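Stanisława Makowska has directed the adult program at Kiani Dance and Fitness since the studio moved to Skaltcombe. She spoke with us in February, shortly after registration opened for the new beginner ballet course, which accepts students with no previous training.

"Most of our adult students have never stood at a barre," Ms. Makowska said. "They ask whether they are too old or too stiff. We tell them to come to a trial class and decide afterward."

The course runs for 11 weeks, and enrollment is limited to 20 students per class. Two instructors are present at every session. Ms. Makowska teaches the center work, while Catarina Correia leads the warm-up and corrects posture at the barre.

Ms. Correia, who trained in modern dance, said the opening weeks are spent on the feet and ankles. "Students want to turn right away – we hold that back until their balance is secure."

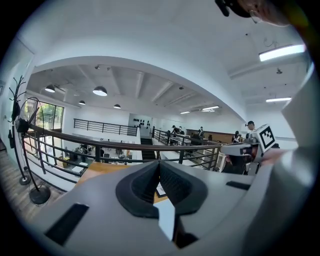
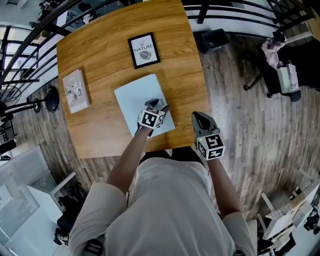

On the question of performance, Ms. Makowska was firm. Adult students may take part in the studio's summer showing, but they are not required to do so. "Some people come for the exercise and the music, and they should be able to enjoy both without a costume fitting," she said. Ballet slippers are required from the second week. Students who miss a class may attend the other beginner section during the same week, provided they notify the front desk in advance.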